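How to Sort a Candy Haul and Pack Treat Bags in One Evening

Posted Fri 20 July by Zdislava Lukáč
Filed under: Parties, Pantry

Quick one, the Traltent block party is tomorrow and I'm writing this between batches. Same method I use for Halloween, class birthdays, the snack drawer at work. Wrapped stuff only. Chocolate gets a note near the end.

What you need

A clear table, plain surface, one color if you can
Two or three bowls, clear glass is best
Small bags with a flat bottom (mine are the Woker ones, paper, size medium)
Twist ties or stickers
Scissors
A pen and the back of an envelope
Your candy, obviously

Before you start

Wipe the table. Let it dry all the way. Wrappers pick up anything damp and then they stick to each other in the bag, and paper bags go soft at the bottom. Take off the tablecloth too. Patterned cloth hides small candy, ask me how I know.

Plain gray or plain white works. My old kitchen table was speckled brown and I lost caramels on it constantly.

Step 1. Open everything and check it

Cut open the big bags, all of them, before you sort anything. Don't do one bag at a time, you'll think you have enough of something and then the last bag is half the size you remembered.

Go through piece by piece. Look at both ends of the wrapper. A chew like Hi-Chew has a crimped seal at each end, and those are where it comes open if it's going to. A light pinch is enough. Creases in the middle are fine, most of them look like that out of the bag.
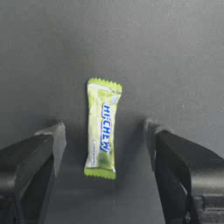

What should I do with a piece if the seal has come open?
Take it out of the party pile. Eat it yourself that day if it opened in your hands, throw it away if you found it open in the bag.

Also check that the flavors are named on the small wrappers. Many shops sell mixed loose candy by weight and you get a few that say nothing but the brand. Those go to grown-ups. Kids with allergies need the ingredients list, so cut the panel off the big bag and keep it. I tape mine to the lid of the box.

Step 2. Pick your groups

Seperate by size, then by kind. Color last, and only if you care. I used to do color first becuase it looks pretty and it made a mess of the counting.

My groups:

Small chews
Hard candy
Bars
Odd things (stickers, gum, that one lollipop)

Small stuff into bowls. Bars stay flat on the table, they slide around in a bowl and dig out the little ones when you reach for them. Long bars in a row, all the same way up.

Put the bowls at the far side and off to the right if you're right handed. Left side if you're not. Middle of the table stays for working. Every time I put a bowl in the middle I end up reaching over it with my sleeve in the candy.

Step 3. Clear the scraps as you go

Little corners of wrapper, bits of tape off the big bags, the torn strip off the top of a box. These end up in treat bags if you let them. Sweep them off with the side of your hand every few minutes. A damp finger picks up the tiny ones. Dry the finger.

If there's a mark on the table that won't move, leave it for tomorrow.

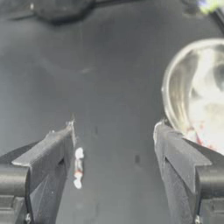

How full should each bowl be?
Stop at two thirds. You can get a hand in without pushing candy over the rim, and you can see when one kind is running low.

Step 4. Count, then divide

Boring but do it. Count each group and write it on the envelope. Total at the bottom.

This year I had 152 pieces, everything in. I need 35 bags. Four to a bag is 140, so 12 left over for spares. Good. If it hadn't come out I'd have gone down to three, or bought another bag from Drekia on the corner, they're open till late.

Don't promise every bag the same flavors. Promise every bag the same number. Kids count. They will count on the sidewalk in front of you.

What goes in one of mine:

One bar
Three small pieces, at least one chew

If you're short on bars, two small ones make up for one bar. Write down how many bags you did that with so they don't all go to one family.

Step 5. Pack

Open all the bags and stand them up in rows before you put anything in. Flat bottoms, squared off with two fingers inside. Takes a few minutes, saves a lot.

Bar first, standing up against the back of the bag. Then small pieces in front. If you put the small ones in first the bar sits on top and pokes out, and you can't fold the bag down.

Work by kind, not by bag. So, a bar in every bag down the line, then a chew in every bag, then the last two. You'll see right away if you skipped one.

Before each round, lay the next few pieces out in front of you, pointing away, with space between them. Faster to pick up. Two kinds of bar, keep them a hand apart or you'll grab the wrong one when you're tired. The green ends and the red ones are easy to tell apart in daylight, less so at ten at night under my kitchen light.

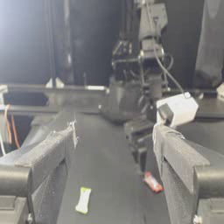 Once the line is full, pick up each bag and give it one small shake. You're listening. A bag that's missing its small pieces sounds dull. Then fold the top twice and close it with a sticker or a tie. Stickers are quicker, ties hold better if it's windy.

Step 6. Store overnight

Box with a lid, bags upright, not more than one layer. Cool room, not the fridge. Paper bags get limp in there and chews go hard as rocks.

Keep the spares in their own bag with SPARE on it in big letters. My husband ate the spares in September last year and said they were just sitting there.

Chocolate

If it's warm out, leave it off or add it the same day, right before you hand them out. I had chocolate bars melt in the car on the way to Kaewkla park, a short drive, windows down and all. Every bag in that box had a brown corner. Now it goes in a cooler with a dish towel between the ice pack and the bars, so the wrappers don't get wet.

Gum

Not for little kids. I do the gum in a seperate dish for the teenagers. Same with hard candy for anyone under four, and if you don't know who's coming, make a few soft-only bags and mark the bottom with a dot.

Time

First time, plan for a whole evening. With someone helping, one opens and checks, the other sorts. Don't both sort, you'll each have your own idea of what a bar is. Packing you can do together from opposite ends of the line.

Leftover bags

We had 28 kids sign up and I'm making 35 anyway, little brothers and sisters always show. Whatever's left goes to the neighbors who let us park in their drive.

OK, back to it, I still have the folding to do and no idea where I put the stickers. If you use a different bag than the Woker ones tell me how the bottoms held up, leave a note in the comments.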